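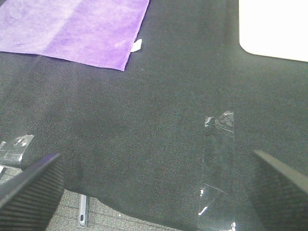 Choosing Cloths for the Shared Workroom

Project report by Umesh Khurana and Hamisi Biwott

1. Background

The workroom on our floor is used by four classes. Everyone wipes down the tables with whatever is in the drawer, and the drawer had become a mix of old T-shirts, paper towels and odd dishcloths. Our project, which we named Nillbridge, was to pick one kind of cloth for wiping and one kind of cover for the tables, and to write down how both should be washed and stored.

2. Materials

For wiping we chose purple microfiber cloths with a stitched hem. The color matters because it is easy to find against the dark gray fabric we used as a table cover. A purple cloth left out at the end of class gets noticed and put back. Each one has a small white care tag sewn into the hem. We talked about cutting the tags off, as they can drag across a damp surface, but kept them so that the washing instructions stay with the cloth.

The cover is a charcoal fabric with a fine, tight weave. It is larger than the table top and hangs over the edge. We did not hem it to size, which saved an afternoon but means it shifts when someone leans on it.

3. Method

We logged every wipe-down in June on a sheet by the door. There were 159 entries. For each one the person wrote down the surface, the cloth used and whether a second pass was needed. Crumbs and pencil dust were the most common entries. Glue was the worst, and we ended up leaving it out of the comparison.

4. Results

Microfiber needed fewer second passes than the old T-shirts on every surface except the fabric cover itself. On the cover, both kinds moved lint from one place to another. Shaking the cover outside worked better than wiping it.

Folding was a problem. Cloths put away in a ball were often still damp the next morning. Cloths laid flat for an hour first were dry by the time they went in the drawer.

5. Recommendations

Wash the purple cloths separately from the cover — the gray fabric sheds, and the microfiber picks it up. Skip fabric softener. Lay cloths flat before folding them, with the tag at the corner facing out. Clip the cover to the table on two sides.

Next term we would like to test a shorter cover that stops at the table edge.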